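From: Visitor Programs, Jullstead Heritage Rail Trail
To: trail-operators list
Date: 21/02/2018
Subject: Re: Shuttle seats and bicycle bookings, November season

Dear operators,

Thank you to those who replied to the draft timetable. Omid Fallahi's message is quoted below, as several of you raised the same points.

> The morning shuttle from Jullstead to Curnov was full on most
> days last November, and we had guests left at the Auer stop
> with hired bicycles and no way back before dark. Could the
> trailer run on the afternoon service as well? We would also
> like to know whether group bookings still need to go through
> the Helix system or can be made by phone.
>
> Omid Fallahi
> Curnov Cycle Hire

The trailer will be attached to both services next season. It holds 20 bicycles. Tandems and cargo bicycles cannot be carried, and operators are asked to say so clearly when taking a booking.

Group bookings must continue to go through Helix. Telephone bookings will be accepted only for changes made on the day of travel – the number is unchanged.

The Auer stop will move to the southern side of the old goods yard, where there is shelter and a level place to load. The trail distance from Jullstead to Curnov is not affected. Please check any printed maps you hand to visitors, as the older edition still shows the stop beside the bridge.

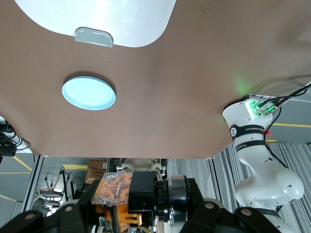

With regard to fares, the adult return remains as it was, and children under five travel free. We carried 952 passengers last November, of whom about 200 joined at Auer, and we expect a similar number this year. Operators who wish to hold seats for guests in advance should send their requests to this office in writing, giving the date, the service and the number of bicycles. Seats not confirmed by noon on the day before travel will be released for general sale.

Corrections to your listing in the visitor guide may be sent to the same address.

Yours sincerely,

Visitor Programs
Jullstead Heritage Rail Trail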